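土を測る、根を待つ　秋まき一年草の育苗を数字で管理する

2026年9月23日

秋まきの耐寒性一年草は、春まきに比べて失敗の原因が見えにくい。発芽そのものは容易で、ヤグルマギクもニゲラもオルラヤも、温度さえ合えば一週間前後で子葉が開く。差がつくのは定植までの期間と、冬を越すときの根の量である。地上部の見た目がそろっていても、鉢から抜くと根鉢の出来は株ごとに違う。

切り花の露地栽培を手がける農園エンデッティ（Endetti）では、数年前から秋の育苗を温度と水分の記録に基づいて管理している。栽培責任者のアルチャナ・ミタルが設計した手順は、家庭の庭にもほぼそのまま縮小できる。本稿ではその手順を、播種、灌水、順化、定植の順に整理する。

播種床の温度

耐寒性一年草の多くは、地温15度から20度の範囲で発芽がそろう。気温ではなく培土の温度である点に注意したい。九月下旬の屋外では、日中の気温が25度でも、日陰に置いた育苗トレーの培土は20度前後に落ち着くことが多い。逆に直射の当たる棚では、黒いトレーの培土が30度を超える。ニゲラやデルフィニウムはこの温度域で休眠に入り、種子が生きていても出てこない。

測定は棒状の温度計で足りる。差し込む深さは播種面から1センチ、時刻は早朝と午後の二回とし、最低値と最高値を別々に記録する。平均だけを残すと、午後の過熱が記録から消える。

エンデッティでは当初、市販のデジタル温度計を読み取って紙に書いていたが、現在はトレーごとに細いセンサーを挿し、値を事務棟の古い据え置き型パソコンに集めている。記録の間隔は900秒。培土の温度変化は緩やかなので、これより細かくしても判断の材料は増えない。

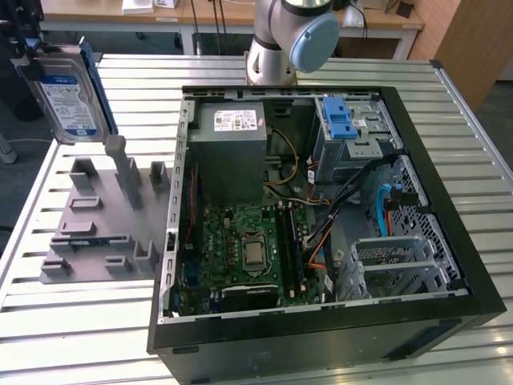 側板を外したデスクトップ型パソコンの内部。左上に電源ユニット、その下に基板が見える。

覆土と光

覆土の厚さは種子の直径の二倍を目安とする、という一般則は大粒種子には有効だが、微細種子には当てはまらない。キンギョソウ、ジギタリスは好光性で、覆土せずに培土表面へ押しつけるだけにする。ヤグルマギクとラークスパーは暗所で発芽率が上がるため、5ミリ程度の覆土に加え、発芽開始まで新聞紙をかける。

紙を外す時期は早めがよい。半数の発芽を待つと、先に出た株が徒長する。最初の子葉が一つでも確認できた時点で外し、以後は明るい場所に置く。

ソイルブロックとセルトレー

容器の選択については意見が分かれる。押し固めた培土の立方体をそのまま並べるソイルブロックは、側面が空気に触れるため根が外周で止まり、根巻きが起こりにくい。一方で乾燥が速く、灌水の頻度は上がる。セルトレーは水分が安定するが、定植が遅れると底で根が回る。

ミタルは、秋まきに限ればソイルブロックを推す。理由は定植時期の読みにくさにある。秋雨が長引けば圃場に入れず、苗は予定より長く待たされる。その間の傷みがブロックのほうが少ないという。

「セルで十日待たせた苗は、植えてから十日遅れます。ブロックなら三、四日で済む。うちの圃場ではそういう差でした」

ただし培土の配合は変える必要がある。セルトレー用の軽い培土は成形しても崩れる。同農園の配合は、ふるったピートモスまたはココピートを主体に、完熟堆肥とパーライトを加え、握って水がにじむ程度まで加水したものである。加水が足りないと、ブロックは抜いた直後ではなく、二、三日後の灌水で崩れる。

灌水は底面から

発芽後の灌水は底面給水を基本とする。トレーに深さ1センチの水を張り、ブロックの上面の色が濃く変わったら残りの水を捨てる。上からの散水は微細種子を流し、子葉に水滴を残して立枯病の誘因になる。

判断の基準は重さに置く。給水直後のトレーと、表面が白く乾いたトレーをそれぞれ秤に載せ、二つの値を控えておく。差の半分まで軽くなったら次の給水を行う。手で持って覚える方法もあるが、苗が育つにつれて株自体の重さが加わるため、週に一度は基準値を取り直す。

苗の容器と資材を扱うクラメック（Clameck）の技術担当、デスピナ・ハリロヴィッチは、過湿のほうが乾燥より発見が遅れると指摘する。乾いた苗は葉が垂れるが、過湿の苗は二週間ほど外見が変わらず、下葉の黄化が出たときには細根が失われている。疑わしい場合はブロックを一つ割り、根の色を見る。白ければ健全、淡い褐色で指に残るようなら給水を止める。

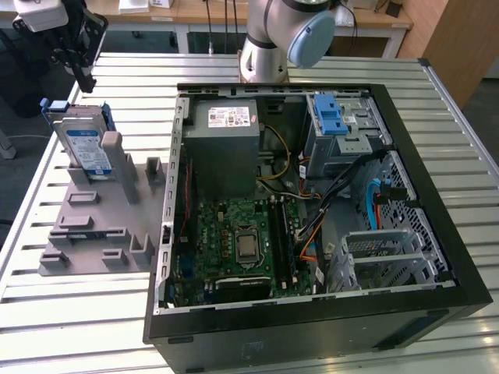 横に寝かせた本体。電源から基板へ黄と黒の配線が伸びる。

追肥と間引き

本葉が二枚になるまでは肥料を与えない。培土に含まれる養分で足りる。以後は規定の二倍に薄めた液肥を週に一度、底面給水の水に混ぜて与える。窒素の多い肥料は避ける。柔らかく伸びた茎葉は霜で傷みやすい。

一つのブロックに複数の芽が出た場合、間引きは引き抜かずにはさみで切る。残す株の根を動かさないためである。オルラヤ、アンミ、ニンジン類などのセリ科は直根性が強く、特にこの差が大きい。

順化

屋内や温室で育てた苗は、定植前に12日間の順化を取る。最初の三日は日陰に二時間、次の三日は半日陰に半日、以後は日なたに終日置き、最後の4日は夜間も外に出す。最低気温が5度を下回る予報の日は取り込み、翌日は同じ段階をやり直す。

屋外の日陰で発芽から育てた苗であれば、この工程はほぼ省ける。家庭の庭ではこちらのほうが現実的だろう。ただしナメクジの食害は屋外育苗で増える。棚の脚を水を張った皿に立てる方法が、薬剤に頼らない範囲では最も確実である。

定植の時期

定植日は初霜の平均日から逆算する。根が圃場の土に伸びるには地温10度以上の期間が四週間から六週間必要で、関東平野部であれば十月中旬から11月上旬が該当する。これより遅い定植では株が浮く。霜柱で根鉢が持ち上げられ、露出した根が乾いて枯れる現象で、暖地でも粘土質の畑では珍しくない。

エンデッティには、粘土質で水はけの悪いラザレヴィッチ（Lazarević）と、砂の多いヒタノ（Hitano）という二つの圃場区画がある。同じ日に播いたヤグルマギクを両方に植えた年、越冬後に残った株はヒタノで9割を超え、ラザレヴィッチでは73パーセントにとどまった。翌年、後者の畝を15センチ高くし、定植を十日早めたところ、欠株は目立たなくなった。二つの変更を同時に行ったため、どちらがどれだけ効いたかは分かっていない。今季は畝の高さをそろえ、定植日だけを変えた区を設ける予定である。

植え付けの深さは、ブロックの上面が地表より5ミリ下になる程度とする。上面が露出すると、そこから水分が抜けてブロックだけが乾く。株間は切り花用で20センチ、花壇で株を広げたい場合は30センチを取る。植えた直後に一度たっぷり灌水し、その後は表土が乾くまで与えない。

不織布のべたがけは、最低気温が氷点下3度を下回る地域で有効である。かける時期は初霜の直前とし、定植直後からかけ続けない。日中の温度が上がり、茎が伸びる。晴れた日に中の温度を測り、20度を超えるようなら裾を開ける。

記録に残す項目

播種日、発芽開始日、培土の最低温度と最高温度、給水日、定植日、欠株の位置。家庭で続けるならこの程度でよい。種子の購入年も欄を設けておくと、発芽不良の切り分けに役立つ。ラークスパーの種子は常温で一年置くと発芽率が大きく落ちるため、余った分は乾燥剤とともに密閉し、冷蔵庫の野菜室に入れておく。

欠株の位置は文字で書くより、方眼紙に畝を写して印を付けるほうが早い。複数年分を重ねると、水のたまる場所や冷気の抜け道が読み取れる。エンデッティでも温度の記録は自動化したが、この図だけは今も鉛筆で描いている。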